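Home Books Maps Indexes Postage Basket Contact

The Pilots and Boatmen of Brurico: A Dictionary of Names
Compiled by Kwabena Agbeko, with an introduction by Musyoka Makori
Published by Raltex Books. Hardback, sewn binding, with ribbon marker.
Price: £16 plus postage
Page updated 2018-10-28

If you have a boatman in the family, you will know how hard they are to pin down. They were born in one place, married in another, gave a third to the census man and were out on the water when half the other lists were made. We have been asked for a proper dictionary of the Brurico men for as long as we have been selling books, and it is a great pleasure to have one on the shelf at last (and a good solid thing it is too, you will want to read it at a table).

The dictionary has 2,710 entries, arranged by surname and then by date of first licence or first mention. It takes in the licensed pilots, their apprentices, the ferrymen, the lightermen, the watermen who rowed passengers out to ships at anchor, and a fair number of wives and widows who carried on a boat in their own name after a husband had died. Most entries are short. A man might have only his licence, his boat and a fine for mooring at the wrong steps. Others run over a page or more, where there is a will, or an inquest, or one of those long quarrels over fares that went on until both parties were dead and their sons had taken it up.

A typical entry gives the name with every spelling found, dates of birth or baptism where known, parents, trade, the name of the boat, where the person lived, marriages and children, and then whatever else has come to light. Sources are given at the foot of each entry in a short form, with the key at the back. Where Kwabena has had to guess, he says so and tells you what the guess is resting on, and I do wish more compilers would take the trouble.

Kwabena began with the licence books, which are the backbone of the thing, and had meant to stop there. Then a box of letters came down to him from the Acheampong family, who kept a chandler's shop by the lower landing for three generations and seem to have thrown away nothing at all. Bills, notes asking for a little longer to pay, orders for rope and tar, a recipe for a cough mixture written on the back of a receipt. A great many of the boatmen were customers, and a great many of them owed money, so the shop's daybooks say where they were living in years when no other record does. The Acheampong papers are quoted all through the book and there is a separate list of them in the second appendix.

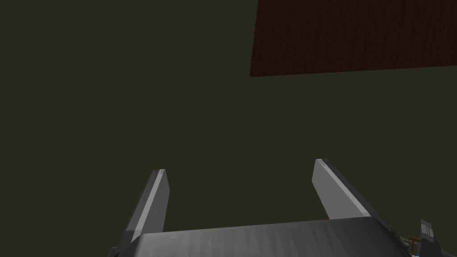
A two-fingered gripper against plain dark olive green, with a wood-grain panel to the upper right. Computer rendering.

Musyoka Makori's introduction deserves a word of its own, as it would make a decent little book by itself. He sets out how a boy became a pilot, what he had to swear and to whom, how the fares were fixed, and what happened when the harbour was deepened and the larger ships could come straight in to the quay. There is a very good section on the winter of the strike, when the pilots refused to go out to any vessel belonging to the Riledo company and the company tried to bring in men from up the coast. He has read the company's side of it as well as the pilots', and he is kind to both, though I think you can tell where his heart is.

There is a folding map at the back, redrawn from an old harbour survey, showing the landing steps, the pilots' lookout, the chapel and the streets behind, with the old names. Several of those streets have gone completely. If you have an address from a certificate and have never been able to find it on a modern plan, do try this map before giving up. An alphabetical list of boats follows it, with a reference to every owner we know of, and that is the part I find myself turning to most often. The same boat will pass from uncle to nephew to son-in-law, and you can sometimes put a whole family together from the one hull.

Please note what is not included. Seamen who sailed from Brurico on foreign-going ships are left out unless they also worked in the harbour at some time, and so are the fishermen, who really need a volume to themselves. Customs men appear only if they married into a boating family, as a surprising number did. Coverage is thin for the years when the licence books were damaged by damp, and you will find a note at the head of the sources saying which years those are.

The printing is 500 copies, of which 200 were taken up by subscribers before publication. Subscribers' names are printed at the front in the old manner. We have no plans for a paperback and there is no electronic edition, so please don't wait for one.

Ordering
You may order through the basket or by post with a cheque made out to Raltex Books. The book is heavy and goes out by parcel post in a stiff card wrapper. If you live abroad, please write first and we will find you the best rate. Orders received now will be sent in November, once we are back from the book fair, and if you would like your copy signed then do put a line in the message box with the name spelt out clearly.

Corrections and additions
Kwabena is always glad to hear from descendants, and he would especially like to see photographs, family Bibles, licence papers and anything at all with the name of a boat on it. Please send copies and keep your originals safe at home. He answers every letter himself, in turn, though it can take him a while. A sheet of corrections will be printed when there are enough of them to fill one, and it will go free of charge to everyone who has bought the book from us directly.

Also from Raltex Books
Harbour Steps and Landings of Brurico, a walking guide with map
The Chandler's Daybook: Letters from the Acheampong Shop (in preparation)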